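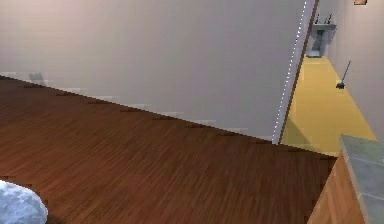
Section 5: Setting Up the Kernuline Room Humidifier

5 min read

Read this section before you fill the tank for the first time. The steps are the same for the floor model and the tabletop model unless a note says otherwise.

Choosing a spot

1. Set the humidifier on a level surface. On a wood floor, put the supplied drip tray under the base.
2. Leave at least 12 inches between the back of the unit and the nearest wall. Mist that lands on paint will leave marks.
3. Keep the unit away from heating vents, radiators and direct sun. Warm air from a vent makes the sensor read low, and the unit will run longer than it should.
4. Run the power cord along the wall. Do not put it under a rug.

CAUTION: Do not use an extension cord. If the cord does not reach, move the unit.

Filling the tank

5. Turn the unit off and unplug it.
6. Lift the tank straight up by the handle. Turn it over and unscrew the cap.
7. Fill with cool, clean water to the MAX line. Distilled water is best. Hard tap water leaves white dust on furniture and shortens the life of the filter.
8. Screw the cap back on until it clicks, then turn the tank upright over a sink and check for drips.
9. Lower the tank onto the base. You will hear water run into the tray -- wait until it stops before plugging in.

CAUTION: Never add oils, bleach or scented products to the tank. They damage the seal and are not covered by the warranty.

Setting the humidity level

10. Press POWER. The display shows the current reading for the room.
11. Press the up or down arrow to choose a level. The highest setting is 60 percent. Most homes are comfortable well below that.
12. Close the doors and windows, and let the unit run for an hour before changing the level again.

NOTE: If water beads on the inside of your windows, lower the setting. Wood floors and trim can swell when a room is kept too damp.
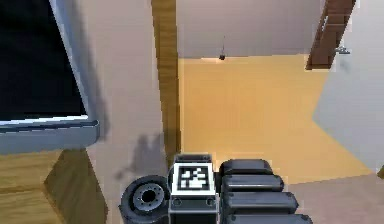 Can I leave the humidifier running overnight?

You can, as long as the tank is full when you start. The unit shuts off by itself when the water runs out and the red light stays on until you refill it.

Daily care

13. Empty any leftover water each morning and rinse the tank.
14. Wipe the tray dry with a soft cloth.
15. If the display shows code 107, the filter is not seated. Unplug the unit, press the filter down on both sides, and start again from step 9.

Weekly cleaning is covered in Section 6. Replacement filters are sold in pairs.

Section prepared by Şengül Avcı

Last updated: Jul 7, 2021

Related items
Section 6: Weekly Cleaning and Descaling
Section 7: Storing the Unit After April
Replacing the Filter
Display Codes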